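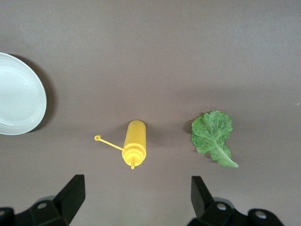
The yellow one on its side, tethered cap out to the left. Plate and lettuce also on the table.

Squeeze bottle, Qudah, yellow
Reviewed 31/08/2023
4 out of 5

Quick one as I've got sandwiches to do. Bought this to replace the old mustard bottle which split down the side and leaked all over the fridge door. Ordered from Jolport, came in two days, box far too big for it as usual.

It's a plain squeeze bottle. Yellow see-throughish body, rounded end, screw-on cap with a long thin nozzle and a little stopper on a strap. You've seen a hundred of them in cafes. I wanted exactly that and didn't want to pay silly money for it.

Size. Says 300 ml on the listing. I measured because I always do, and got 300 to the bottom of the thread, so fair enough. You won't want to fill it that far though or it burps out of the top when you put the cap on. Leave a bit of room.

Squeeze. Good. Softer than the Arnalano one I had before, which was like wringing out a boot. My hands aren't great in the mornings and I can do this one with no bother. Springs back quickly too, doesn't stay dented. Get a nice thin line with mustard, proper zigzag. Mayo comes out fine. Salad cream fine. Brown sauce too runny really, comes out in a rush, keep that in its own bottle.

Anything with bits in, forget it. Tried wholegrain mustard on the second day, blocked solid. Had to poke it through with a cocktail stick and then of course it all went at once, over the plate, over the worktop, lettuce swimming in it. My own fault. You can snip the tip wider but then you've lost your thin line, so I'm leaving mine alone and spooning the wholegrain like a normal person.

The strap. This is why I picked it over the cheaper ones. Every bottle I've ever owned has lost its stopper inside a month, usually down the plughole. This one is attached at the shoulder of the cap so it stays put. Bit stiff, sticks out to the side when you're using it and it caught me on the knuckle a few times. Also gets in the way if you hold the bottle left handed, you have to turn the thing round first. Getting easier with use. Stopper itself is a good tight fit, I've left it lying down overnight in the fridge and no leak at all.

Do keep the strap clean. Sauce gets into the ring and dries there and goes brown and horrible. I missed it for a week.

Washing. Body goes in the dishwasher, top rack, and came out fine at 40 degrees. The cap I do by hand, the ridges hold on to grease and the machine doesn't shift it. Thin bottle brush up the nozzle, hot water, done. Dry it upside down with the cap off. There's a slight smell of plastic when it's new, went after a couple of washes. There is some staining now from a chilli mayo I made but on a yellow bottle who cares.

Standing up. Hmm. The bottom end is rounded at the edges and it's a bit tippy when nearly empty, I've knocked it over reaching for the plates more than once. Full it's fine. In the fridge door it's fine. On the table with people leaning across for things, less so. We mostly just lay it down on it's side now and it doesnt roll far because of the strap. This is where the lost star went.

Filling is a faff without a funnel. The neck looks wide enough to spoon into and it isn't, not for mayo anyway. I use the Uvusness folding funnel that was already in the drawer, any funnel will do. Would have been nice to get one in the box. The Arnalano set did come with one, I'll give them that.

Colour. Only came in yellow or red when I ordered. You can just about see the level through the side if you hold it up to the light. A clear one would be more use if you do lots of different dressings, you'd be able to tell them apart without labels. I've put masking tape on mine.

Used it most days, I counted up the packed lunches on the calendar for this and it's 41, plus burgers at the weekends. No splits, no cracks round the thread, cap still screws on straight. The old one was already going white at the seams by this point.

Would I buy again, yes, and have, red one is on order for ketchup. Due early September. Will update if teh strap snaps.

Good: soft squeeze, stopper stays on, no leaks
Bad: tippy when empty, no funnel, strap stiff at first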